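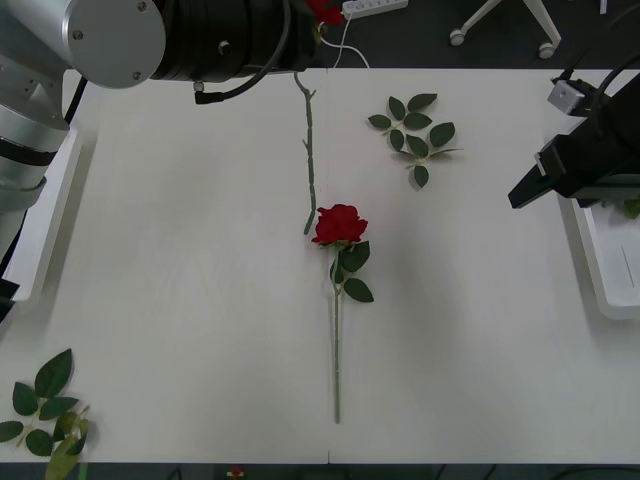 Figure 3. Complete rose with detached parts on the work table: bare stem and leaf sprigs.

May
By the Unport Materials Group

3.2 Parts and assembly order

The artificial flowers used in the assembly task are sold for table arrangements and come apart by hand. A complete rose consists of a bloom, a green calyx under the petals, a long stem and a small number of leaves attached near the top of the stem. In the trials the parts were presented separately, together with one complete rose as a reference (Figure 3). The reference stayed whole throughout and participants were told not to take it apart.

Stems were drawn from the Clamstead stock and blooms from the Jiltitz stock. The two stocks were bought separately and the fit between them was not guaranteed by either seller. We checked the fit before the first session by pushing each bloom onto a stem and turning it upside down. Blooms that fell off under their own weight were set aside, leaving 52 for use.

The stems are not straight. Short stubs project from the sides, and a participant has to decide which of these are meant to receive a leaf sprig and which are only thorns. In the pilot this decision took longer than the fitting itself. We therefore left the stubs unmarked in the main trials and recorded the first stub tried as a separate measure. Sprigs were laid down without regard to which way their leaves pointed, so that the participant had to turn them before fitting.

Assembly order was free. Two orders were common. In the first, the bloom was fitted before any leaf, and the stem was then held just under the calyx while the sprigs were added. In the second, the leaves came first and the bloom last. The second order protects the petals from handling but leaves the participant with a stem that rolls and catches on the table. No order was corrected during a trial, and a participant could remove a part and start over as often as needed within the 12 minutes allowed.

3.3 Handling of the bloom

The bloom is the part most easily damaged. The stem tolerates bending and the leaves tolerate being pressed flat, but a petal that has been pinched keeps the crease.
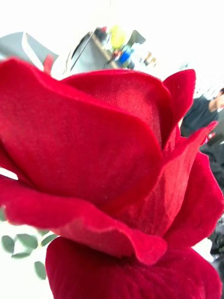
The petals are cut from a woven fabric with a soft nap, and the nap complicates any judgment of wear. The same red appears brighter along an edge that faces the light and close to wine-red inside a fold, so a crease can be taken for a shadow and a shadow for a crease. For this reason blooms were graded by turning them slowly under one lamp, and a mark was counted as a crease only if it stayed in place as the bloom turned. Slight fraying at a rim was recorded but did not lower the grade – some blooms had it on delivery.

Grading used the four-step Bassi scale, adapted from upholstery inspection. Step one is a bloom with all outer petals curled as supplied; step four is a bloom in which an outer petal no longer holds its curl. Blooms at step four were withdrawn. Of the 52 blooms, 14 were withdrawn before the end of the trials, most of them after sessions in which the bloom had been fitted first. The difference between the two orders should be read with caution, as participants chose their own order and those who fitted the bloom first also made more attempts.

Leaves were not graded. A sprig was replaced only when a stalk had split at the joint, and its replacement was matched for number of leaves but not for size.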